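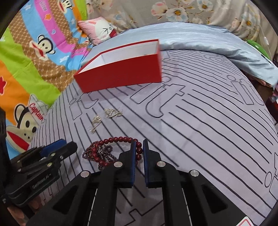
Progress report, September
Household handling demonstrations, Fevari project
Prepared by the collection team, Plokside

Summary

By the end of the month the project had 1558 accepted demonstrations on the server. All were recorded with hand-held grippers in ordinary homes in Buvasbridge, by people we trained ourselves. Work is on schedule for everything except the jewellery task, which is slower than planned and is covered in its own section.

Collection

Seven homes took part this period. Each home is visited for a full day, and the collectors work through the task list in whichever rooms the household has agreed to. We do not tidy up or change the bedding before recording. The model needs to cope with patterned sheets, toys, cushions and curtains, and our earlier recordings on plain tabletops were too clean to be of much use for that.

Tasks recorded this month were folding small cloths, putting cutlery away, closing jars, sorting socks and packing jewellery into a box. The first four use settings carried over from the summer. Saturday visits gave the best results, mainly for the length of uninterrupted time available.

Jewellery task

The task starts with bead necklaces and earrings laid out on a bed and an open box within reach. The collector uses two grippers, one in each hand, to pick up the pieces and place them in the box. We chose a bed over a table on purpose: the surface gives when pressed, and the fingers have to come in low to get under a strand.

Three problems have come up.

Beads tangle. When necklaces are heaped together, a pull on one strand brings the others with it. Collectors were told at first to separate them before lifting, but this made the recordings very long. The present instruction is to lift whatever comes and use the second gripper to hold back the rest.

Earrings are hard to grip. The hooks are thin and slip between the finger pads, or catch and do not let go over the box. We now accept a recording in which an earring is dropped and picked up again, provided the piece ends up in the box.

Shiny items confuse tracking. Glints from metal parts and satin bedding caused some recordings to be rejected at the checking stage. Closing the curtains has helped in the homes where it was possible — we would like a proper lighting test before saying more.

We had planned 80 accepted recordings of this task for the month and fell short. The remainder will be moved into the next period.

Checking and labelling

Every recording is watched once at full speed by someone other than the person who made it. Labels are limited to the task name, the room, the start and end of each pick, and whether the attempt succeeded. Failed attempts are kept in a separate folder. The Assunção group, which trains the model, has asked for these and will report back on whether they are useful.

Equipment

Finger pads are wearing at the tips and two pairs were replaced. Spare pads are in stock.

Next period

Finish the jewellery recordings. Carry out the lighting test in one bedroom at different times of day. Add a task with closed boxes, where the lid has to be removed first. No change to the budget is requested.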